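Zisosmont Hill & Ski Touring Club
Minutes of the August meeting, upstairs at the Prilluvgate, 7.30pm

Present: Aiman Liem (chair), Rohani Gunawan, Ikhsan Purba, Aisyah Subramaniam, Kurniawati Oei (minutes), plus nine members, making 14. Apologies from the people who always send them.

**1. Last minutes**

Agreed, after Ikhsan asked that "got lost" be changed to "took the eastern option". Changed.

**2. Winter hut booking**

Rohani has the Bivent hut for two nights in February. It sleeps 12 on paper. Those who went last year wished it recorded that the paper was drawn up by somebody very thin. Deposit is paid. Names to Rohani by the end of next month, with the balance, in money. She will not be accepting promises, or the climbing rope she was offered last time.

Aisyah asked if the stove had been mended. Rohani had rung to ask and was told it had been "looked at". The meeting took a moment over this. Anyone going should bring a spare gas stove and a decent sleeping bag.

**3. Route for the February weekend**

Long item. Aiman proposed the full Yusof traverse, up by the north bowl and down the west shoulder, which comes to 3508 feet of climbing. He had printed a map. Ikhsan pointed out that the map showed summer paths and that one of them crosses a lake. Aiman said the lake would be frozen. Ikhsan said he would watch from the bank.

Discussion of start times. Aiman favours leaving the hut at five. Members favour Aiman leaving the hut at five. Compromise of six, boots on, skins already on the skis, no going back in for gloves.

Turnaround time set at one o'clock wherever we happen to be, including if the top is "just there". Kurniawati asked for those words to go in the minutes and, as she is writing them, they have.

If the avalanche forecast is poor we do the forest loop instead. Three members said they would quite like the forest loop anyway. They were thanked for their candour.

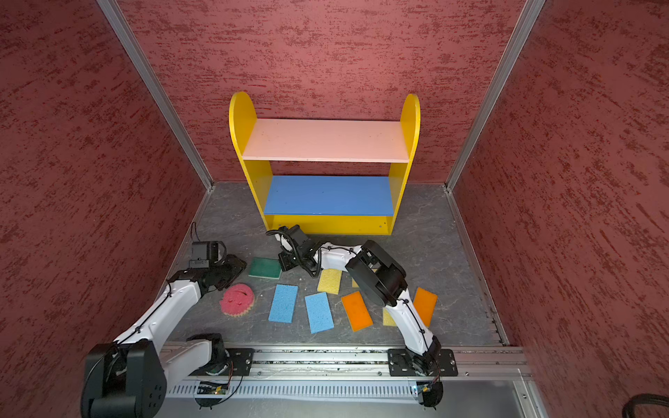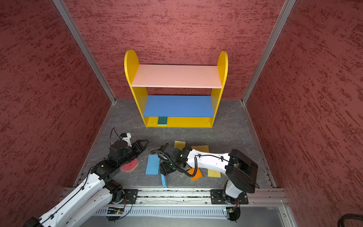
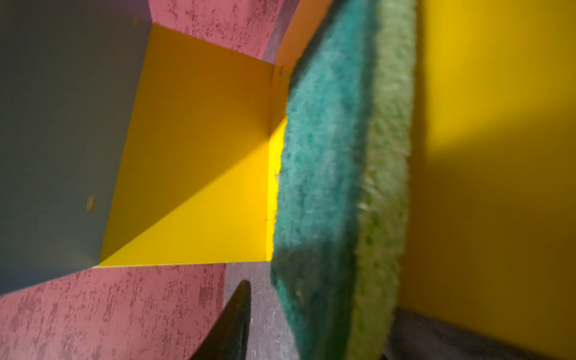
**4. Transceivers and shovels**

Aisyah has tested the club transceivers. Two would not switch from send to search and have been withdrawn. One had last season's batteries in it, leaking. Batteries come OUT in April. This was also minuted in April.

Practice session on the common before the hut weekend, date to follow. Aisyah will bury a rucksack and we will find it, unlike last time, when a dog did. Everyone on the February trip must attend, including those who did a course once.

The missing shovel is still missing. Ikhsan has a shovel which looks very like it but says he has had it for years.

**5. Money**

Rohani reported around £2000 in the account before the hut balance goes out. Aiman suggested new ice axes. Rohani suggested Aiman find the old ones first. Left there.

Subs stay as they are. Proposed Subramaniam, seconded Purba, carried with one abstention from a member who was at the bar.

**6. Lifts**

Four cars needed, three offered. Ikhsan's does not count until the heater works, so two. Kurniawati will start a list. Drivers leave at the time on the list and passengers should plan their sandwiches around that.

**7. Any other business**

Trip reports: there has been one since spring, and it was mostly about a pie. Aiman would like at least a start time, height gained and what the snow was doing. The pie may stay in.

A member asked if we might have a summer walk with no scrambling on it. Aiman said of course, and described one with only a little scrambling.

Meeting closed 9.40pm. Next one same room, unless the quiz has it.

**Actions**

- Rohani: ring the hut again, ask what "looked at" means
- Aiman: winter map
- Aisyah: batteries, practice date
- Ikhsan: car heater, look at the handle of his shovel for initials
- Kurniawati: lifts list

K.O.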